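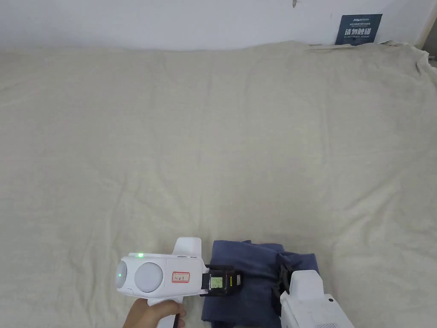

A cream-colored cloth spread out below a white wall.

Dustix study: we're looking for people who sneeze at home!

Do you wake up with a stuffy nose in October, long after the pollen has gone? The Airway Physiology Group at Leltdale is recruiting adults for Dustix, a study of how the lining of the nose responds to ordinary house dust over eight weeks. I've wanted to run this one since my first year as a grad student, and I'm thrilled that we finally can.

Who can join
Adults 18 to 65 who live within driving distance of Leltdale and have had nasal symptoms indoors for more than eight months. You don't need an allergy diagnosis. We can't enroll people who smoke, are pregnant, or have used a steroid nasal spray in the past month (ask us if you're unsure, lots of sprays are fine).

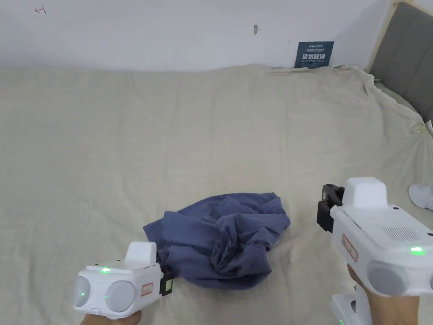 Crumpled blue-gray fabric on a beige sheet, with a white gripper on either side.

What you'll do
Come to our clinic in the Otasthorpe Building for seven visits. At each one we measure airflow through your nose, take a soft swab and ask how you've been sleeping. The first visit includes a skin prick test and takes two hours; the others are much shorter. Between visits you fill in a symptom diary on your phone or on paper.
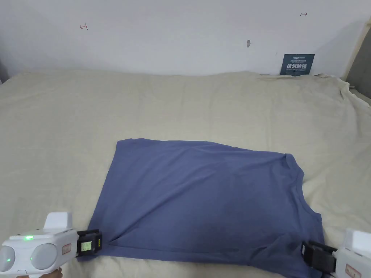
You'll also collect a little dust from your bedroom at the start and end of the study, using a kit we give you. The samples go to the Pastor lab upstairs, where they're tested for mite and mold proteins. You'll get your own results at the end, and we're happy to sit down and go through them with you.

Parking is free and we pay a set amount per visit. You can stop at any time and keep what you've been paid so far.
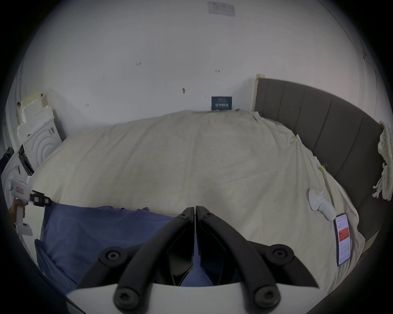 How to sign up
Call the study line, extension 1132, or stop by the clinic desk any Tuesday before 4 p.m. and ask for Naveed Marwat. Bring your questions, and bring a housemate if they sneeze too!

Filed under: Take Part in Research, Allergy & Airways

Search studies Enter keyword Go

Recent calls
Healthy volunteers for a lung function study
Night shift workers: heart rate and sleep
Summer lab assistant, Airway Physiology Group
Runners with exercise-induced cough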